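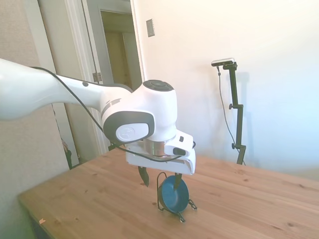
Apertura, un minuto. La charla trata de la conservación de la madera de conífera en interiores públicos, con los datos recogidos en el edificio de Turnivberg. Presentar el problema antes que el método: el pino claro amarillea con la luz, se mueve con la humedad y se marca con facilidad. La mesa de la fotografía es de pino claro, de un tono miel cálido, con la veta visible y nudos más oscuros dispersos. Pedir al público que lo retenga hasta la parte de colorimetría.

Diapositiva 2. Alcance del estudio. Se midieron 51 superficies horizontales repartidas en 2 plantas. Quedan fuera los suelos y los elementos estructurales. Las lecturas de septiembre corresponden a la primera vuelta completa, antes de encender la calefacción. Mencionar que Mahnaz Rostami hizo el muestreo y que Davoud Alipour revisó las hojas de campo. Si preguntan por la carpintería exterior, remitir al informe de Urel, que usa otro protocolo.

Diapositiva 3. Humedad. Recordar la definición: masa de agua dividida por masa de madera anhidra, expresada en tanto por ciento. La madera busca el equilibrio con el aire que la rodea y cambia de dimensión mientras lo alcanza. El movimiento tangencial es mayor que el radial, y el longitudinal suele despreciarse. De ahí el abarquillado en tableros de corte tangencial – dibujar en la pizarra la sección con los anillos, la figura de la diapositiva se ve mal desde el fondo de la sala.

Diapositiva 4. Luz. La lignina absorbe en el ultravioleta y se degrada en la capa superficial. El cambio de color es rápido al principio y luego se frena. Un barniz transparente sin filtro apenas lo retrasa. Mostrar la pareja de probetas, una tapada y otra expuesta junto a la ventana sur. No entrar en la química de los radicales salvo que alguien lo pida.

Diapositiva 5. Acabados. Se compararon dos: aceite duro y barniz al agua Clurnix. El aceite admite reparación local, pero exige mantenimiento periódico. El barniz resiste mejor las manchas y obliga a lijar el paño completo cuando se rompe la película. Tiempo de secado respetado entre manos: unas 5 horas. Insistir en que los bordes y la cara inferior reciben el mismo tratamiento que la superior – un tablero sellado por una sola cara se deforma.

Diapositiva 6. Limpieza. Paño escurrido y jabón neutro diluido. Sin amoniaco, sin abrasivos, sin vapor. Las tres reclamaciones de Price sobre cercos blancos se tratan aquí, con la tabla en pantalla.

Preguntas. Tener abierta la hoja de colorimetría. Si falta tiempo, saltar la diapositiva 6 y dejar las copias impresas en la mesa de la entrada.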